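Neues aus dem Vereinsleben, Ausgabe Herbst

Liebe Mitglieder, liebe Eltern, liebe Ehemalige,

der September ist wie immer viel zu schnell vorbeigegangen, und wenn ich mich jetzt mit einer Kanne Tee hinsetze, um Euch zu erzählen, was bei uns alles los war, weiß ich kaum, wo ich anfangen soll. Also fange ich mit dem Schönsten an, nämlich mit unserem Besuch aus Stadbridge! Viele von Euch haben ja Gäste bei sich aufgenommen, haben Matratzen geschleppt und Frühstücksbrote geschmiert (und, wie ich höre, bis in die Nacht Karten gespielt), und dafür möchte ich mich von Herzen bedanken. So eine Partnerschaft lebt davon, dass man sich am Küchentisch kennenlernt, und ich glaube, da sind in diesen Tagen ein paar Freundschaften entstanden, die noch lange halten werden.

Sportlich war es auch ein Vergnügen. Unsere U14 hat das erste Spiel knapp verloren und das zweite knapp gewonnen, was am Ende alle gerecht fanden, und bei den Damen ging es sogar in die Verlängerung. In der Halle waren über den ganzen Turniertag verteilt 263 Zuschauer, so viele hatten wir seit dem Umbau nicht mehr. Am Kuchenbuffet war um halb drei nichts mehr zu holen. Wer den Mohnkuchen mit den Birnen gebacken hat, möge sich bitte bei mir melden, ich werde ständig nach dem Rezept gefragt.

Afonso Leitão übernimmt die U12

Einen neuen Trainer haben wir auch! Afonso Leitão hat früher selbst in der zweiten Mannschaft gespielt, war dann beruflich ein paar Jahre fort und ist nun wieder da, und zwar mit so viel Schwung, dass die Kinder nach dem ersten Training gar nicht nach Hause wollten. Er legt viel Wert auf Beinarbeit und auf das Passspiel, und er hat mir gesagt, dass er in dieser Altersklasse lieber alle gleich viel spielen lässt, auch wenn das einmal ein Spiel kostet. Mir ist dabei das Herz aufgegangen. Die U12 hat noch Platz für 10 Kinder, Vorkenntnisse braucht niemand, nur Hallenschuhe mit heller Sohle und etwas zu trinken. Kommt einfach vorbei und schaut zu, die Schnupperstunden kosten nichts.

Trikots und Waschdienst

Nun zu einem Thema, das weniger glanzvoll ist, mir aber jedes Jahr wieder am Herzen liegt. Die Trikotsätze bleiben auch in dieser Saison Vereinseigentum und werden nach dem Spieltag gemeinsam gewaschen, reihum durch die Familien. Bitte wascht sie auf links gedreht bei 30 Grad, ohne Weichspüler, und steckt sie nicht in den Trockner, die Nummern nehmen das sehr übel. Rot und Weiß beim ersten Mal unbedingt getrennt! Wer einmal einen Satz rosa Hosen zurückgebracht hat, weiß, wovon ich spreche (ich war es, vor langer Zeit, und man erinnert mich bis heute daran). Den Waschplan findet Ihr wie gehabt am Brett neben der Umkleide. Wenn Ihr tauschen müsst, macht das gern untereinander aus und tragt es dann dort ein.
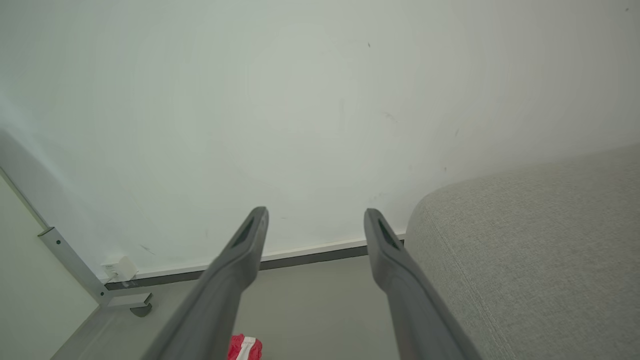
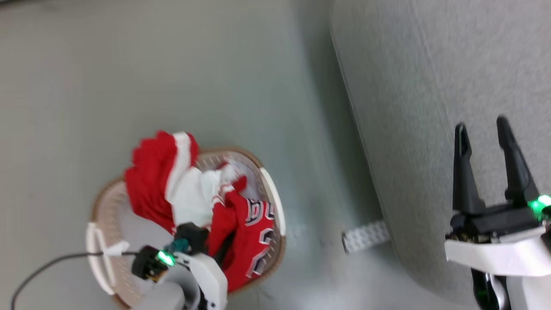
Spendenlauf und neue Körbe

Beim Spendenlauf sind 3.000 Euro zusammengekommen, und ich musste die Summe zweimal lesen, bevor ich sie geglaubt habe. Davon bezahlen wir zwei höhenverstellbare Körbe für die Kleinen, die wir bei der Firma Becerra bestellt haben und die noch vor den Weihnachtsferien montiert werden sollen. Während der Montage fällt das Training im hinteren Hallendrittel aus, die genauen Zeiten gebe ich rechtzeitig durch. Ein großes Dankeschön geht an alle, die gelaufen sind, und ebenso an die Omas, Opas und Nachbarn, die pro Runde gespendet und vermutlich nicht damit gerechnet haben, dass manche Kinder einfach nicht mehr aufhören.

Was sonst noch ansteht

Die Hallenzeiten bleiben vorerst, wie sie sind. Für den Gegenbesuch in Stadbridge suchen wir noch zwei Erwachsene als Begleitung, gern mit etwas Englisch und guten Nerven im Bus. In der Fundkiste liegen eine blaue Brotdose, ein einzelner Knieschoner und ein sehr hübscher Schal. Bitte holt alles bis zum Ende der Herbstferien ab, danach geht es an die Kleiderkammer.

Und wer Fotos vom Turniertag hat, darf sie mir jederzeit schicken, ich freue mich über jedes einzelne!

Herzliche Grüße und bis bald in der Halle
Eure Redaktion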